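2/7/21
By Yevdokiia Kravets

Section 4. Leveling the Ilard desk

Please read this section to the end before you start. The work needs two persons and a flat floor.

1. Clear everything from the desk. Unplug the lamp and the power strip, and put the cords away from the legs.

2. Measure from the floor to the top surface at each of the four corners. Write the numbers on the card from the Hurkeck parts bag. The lowest setting is 61 cm.

3. Choose the highest corner. You will not adjust this one. All other corners will come up to meet it.

CAUTION: Do not lift the desk by one edge while a foot is unscrewed. The thread can bend, and a bent foot must be replaced (order part 378).

4. One person lifts the low corner a little. The other person turns the foot to the left to make the leg longer. Make one full turn, lower the desk, and measure again. 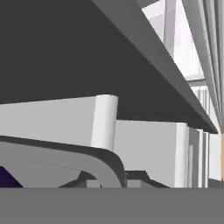

Zoia Kravets wrote to us that on her old floor one full turn was too much, and she got a good result only with quarter turns and a night of waiting between them. We tried her way in the Mastdale workshop and we agree with it for soft wood floors. On tile or concrete the full turn is fine.

5. Repeat step 4 for the other low corners. Then push down on each corner with your hand. If the desk rocks, go back to step 2.

6. Tighten the lock nut on every foot with the flat wrench (part 801). Stop when you feel firm resistance.

Note: On carpet, check the level again after two weeks. The feet sink slowly and not equally.

Note: If a foot is already fully extended and the corner is still low, use the Sydorenko pad under it. Do not use folded paper or cardboard.

Questions: Mastdale workshop, parts desk. © 2021 Mastdale. Back to top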